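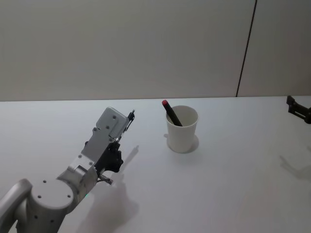 Pens and Markers: Storage in a Cup

A disposable cup is adequate storage for one or two writing instruments on a shared table. It costs almost nothing, takes up little surface, and can be replaced when it gets marked. The notes below cover choice of cup, sorting, stability and cap direction. They were compiled from the bench rules used at the Randham craft room, with corrections from Graça Ramalho.

Choice of cup

Use a plain cup with no print. Ink marks show early on a white wall, so a leaking marker is found before it reaches the table. The rim should be rolled and undamaged. A crushed rim lets the cup go oval, and an oval cup tips toward its narrow side. Discard any cup that has held a drink.

Sorting

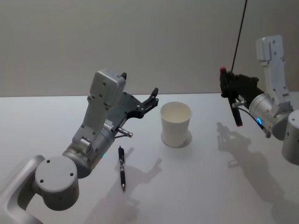
Sorting is done on a clear, light-colored surface. Take everything out, test each item on scrap paper, and return only what writes. Ballpoints and markers are handled differently because a ballpoint with an exposed tip will mark the bottom of the cup. A pen lying beside the cup like the black one, with its silver point out, should be retracted or capped before it goes in. If it has neither a button nor a cap, store it tip up.

Items that skip get one more test after 20 seconds of scribbling. Items that still skip are thrown out – no second pile.

Cap direction

Store water-based markers cap down where the cap seals well. Dual-tip markers are stored flat. Dry-erase markers are also better flat, but a day in the cup does no harm. For anything else, follow the barrel printing if there is any.

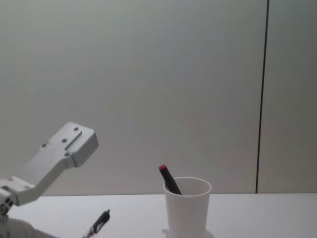
Black marker with a red cap at its upper end, in a white cup.

Stability

A long marker in a light cup shifts the center of gravity toward the rim. Clementina Vilela tapes a coin under the base; Rui Vilela prefers 2 cups nested, with a layer of dry rice between them. Either works on a level table. Keep the cup 8 inches from the table edge.

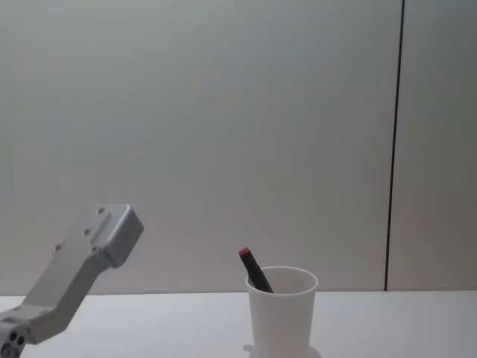 Base width matters more than cup height. A tapered cup is narrowest exactly where it needs support, and a wider foot compensates for this. The flat white disk showing on both sides under the paper cup is the right general form, and a jar lid or small saucer can serve. A single marker will always lean, as the black one does, so turn the cup until the lean points away from the hand that passes it most often.

Replace the cup when the base softens or the rim splits.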